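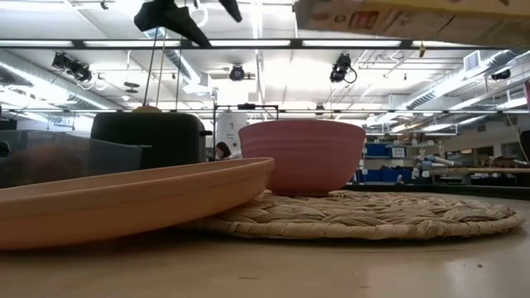

Surely nobody needs a placemat just to eat cereal, my sister told me on the phone last night, and she went on to say that breakfast is a thing you have over the sink with one eye on the clock. Well! I have been thinking about it ever since and I couldn't disagree more.

I've been slowly putting together a proper breakfast table since we moved to Geswood, and it has made me ridiculously happy. Most of it came from the Saturday-style market hall in Teltley (the one behind the station, go early, bring coins). The round woven mat was the first thing, a big coily spiral one the colour of straw, and everything else got chosen to go with it. The terracotta plate has a nice low rim and a matte finish, so it doesn't glare at you first thing. And the pink bowl! It's a dusty sort of pink with faint ridges round the outside, deep enough for a serious helping, and I love it next to the orange more than I can say. I'd never have put those two colours together on paper.

The toaster is plain black and I nearly swapped it for a cream one I saw in Inance. So glad I didn't. With all that pink and terracotta you want something dark at the back to calm it down, and the silver top smartens it up no end.

As for food, I keep it simple. Cereal in the bowl, straight from the box (I can't be doing with decanting it into jars, I only forget what's what), and a flatbread on the plate. I make a batch at the weekend with 300 g of plain flour, a big spoonful of yoghurt, a pinch of salt and enough warm water to bring it together. Rest it under a tea towel, roll it thin, then into a dry pan until you get those lovely brown spots. They keep for a couple of days wrapped in a cloth, and they're very good with honey or just butter. Then two drinks, one dark and one pink, because I can never choose and I like how they look on either side of the table.
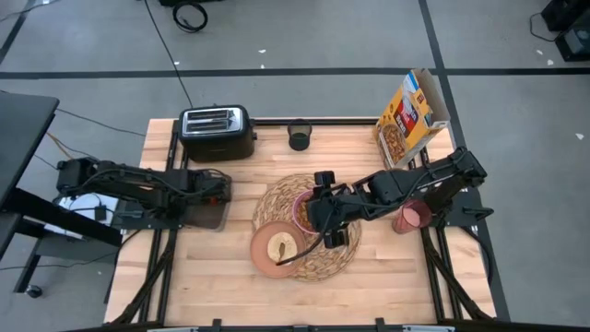 Still on the list

A little jug for the milk, definitely. There was a speckled one at Pumphrey that I walked past twice and have regretted since. Possibly a second mat as well, if the stall still has them, and a proper butter dish with a lid. I'm going back to Teltley before the end of September, so if you've got a favourite stall there, leave me a comment and I'll go and have a nose!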